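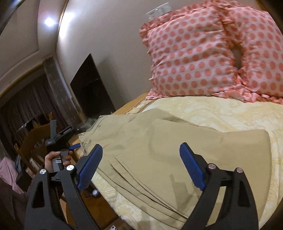
Folding and storing khaki trousers: frequently asked questions

Last updated: 27/04/2018
Filed under: Garment Care > Trousers & Chinos

Which fold should I use for a drawer?
Fold lengthwise first, one leg over the other, so that the two halves of the waistband lie together. Then fold from hem to waist, once or twice depending on drawer depth. For the Renden drawer insert, the finished width must not exceed 9 inches.

Can I fold on a bed?
Yes. A quilted or textured bedspread is acceptable for folding. Do not press on one; the pattern can transfer to the cloth.

Should the back welt pocket be buttoned?
Button it before folding. An open welt tends to gape after storage, and the edge is hard to press flat again.
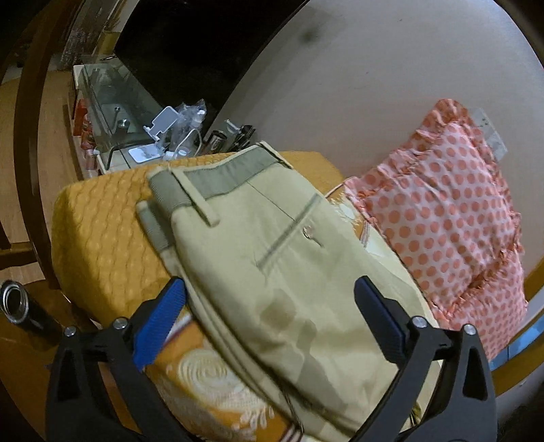

Ximena Arancibia writes that her belt loops crease sideways in storage and asks whether they should be pressed first. Press them flat from the inside of the waistband, on low heat, and let the cloth cool before folding.

Do dark patches have to be treated before storage?
Yes. Marks left in 100 percent cotton set over time. Spot treat, wash, and dry fully.

How many pairs can be stacked?
Five at most. The lowest pair takes a hard crease beyond that.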